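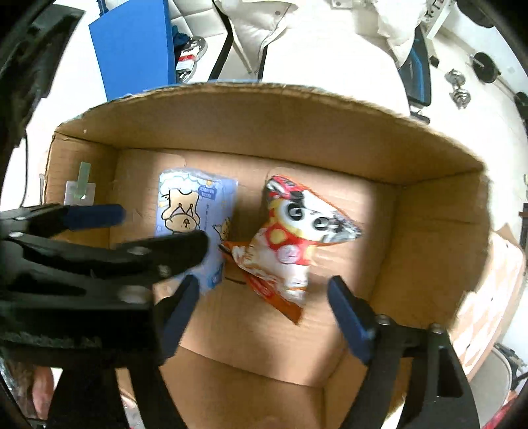
Ticket 253: Vote totals wrong on results screen, singing contest heats
Opened by: Tatu Obura, Uvley studio
Assigned to: Godfrey Odera
Priority: high
Status: closed

Reported problem
During the second heat the audience vote for Godine came up on the big screen as 700 before her song had finished. Voting for that round was not open yet. The presenter covered for it and we cut to the judges. When the round did open, her total carried on from 700 and everyone else started from zero.

Steps already tried by studio
Restarted the graphics machine. No change.
Logged out of the voting desk and back in. No change.
Swapped the network cable at the desk. No change.

09:40, Godfrey
Please send the desk log for the heat and tell me which version the screen software is on. Did anyone run a rehearsal vote that afternoon?

10:15, Tatu
Log attached. Version 3 on both machines. Yes, we did a rehearsal vote with the crew at the dress run, using the test button. Dillau was on the desk and says he pressed clear afterwards.

11:05, Godfrey
The log shows the clear at the end of the dress run, but it was only sent for the round that was selected at the time. Godine had been moved from round 1 to round 2 after the running order changed, and her test votes went with her. The clear was sent to round 1, so it missed them.

11:20, Tatu
That fits. Fu asked for the swap just before the dress run. Does it affect the final result for the heat?

11:50, Godfrey
No. The official count is kept on the separate server and test votes are never written to it. I have compared the two. Once the 700 is taken off, the screen figure for Godine matches the official one. The other 7 singers match as they are. Placings stand.

Fix
Clear all rounds from the settings page, not from the round page. Reload the running order. Check that every singer shows zero before the doors open.

14:30, Tatu
Done as above. Ran a short test vote, moved two singers between rounds, cleared all, reloaded. All zeros.

14:45, Godfrey
Good. I have asked for a warning to be added when a singer with test votes is moved. It should be in the September update. Until then please use the settings page every time. Closing.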